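Subject: Re: [teleop-users] Garment folding: hand guiding or remote control for the second batch?
From: Queiroz list desk
To: teleop-users

On the list, a member site wrote:

> We are preparing the second batch of garment demonstrations and would
> like guidance before operators are scheduled. Our staff find it easier
> to move the arms by hand, and the resulting paths look smoother on
> playback. The handbook still asks for remote control. May we submit
> hand-guided episodes for the T-shirt task, and if so, do they count
> toward the 70 required?

Thank you for raising this before recording began. The answer for the T-shirt task is that remote control remains the required method, and hand-guided episodes will not count toward the 70. They may be submitted separately under the Adaslow practice folder, where they are useful for training new operators.

The reason is the camera record. When an operator stands at the table and moves the arms directly, hands and sleeves enter the wrist views at the moment of grasp, which is the portion of the episode we most need to keep clear. We accept that the paths are less smooth under remote control. Small corrections and second attempts at a grasp should be left in the recording.

Several sites have also asked about the following points.

Episodes in which the garment leaves the table should be ended and marked as stopped. Please do not reach in to replace the garment while recording continues.

A shirt may start in any orientation, including sideways to the arms. Sites should vary the starting position at least every 10 episodes and note the change in the Fidix log.

Dark garments are permitted. Operators who work mainly from the wrist view should be aware that folds in black cloth are hard to judge at close range – the table view is generally the better guide for finding a hem or a cuff.

One arm may wait while the other holds the cloth. Operators new to two-arm work often move both at once, and this accounts for many of the dropped corners reported to us.

Questions on episode naming should go to ticket 2901, which remains open. The revised handbook page will be circulated in September.
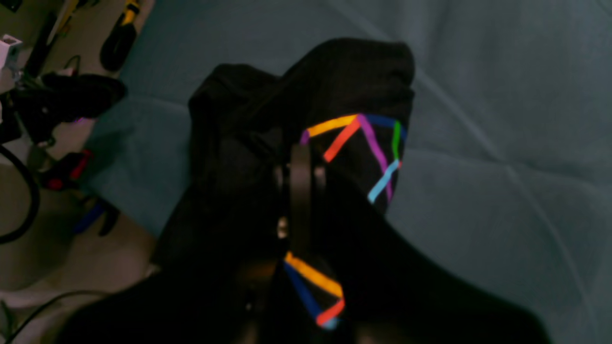
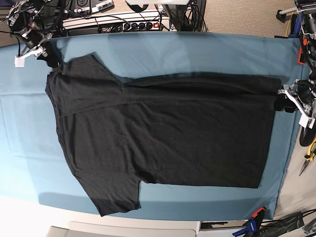
Nevora Shared Manipulation Program – Demonstration and Training Unit

Sites that have already recorded hand-guided T-shirt episodes are asked to reply to the list with the folder name only. Please do not delete or rename the files until the unit has confirmed receipt.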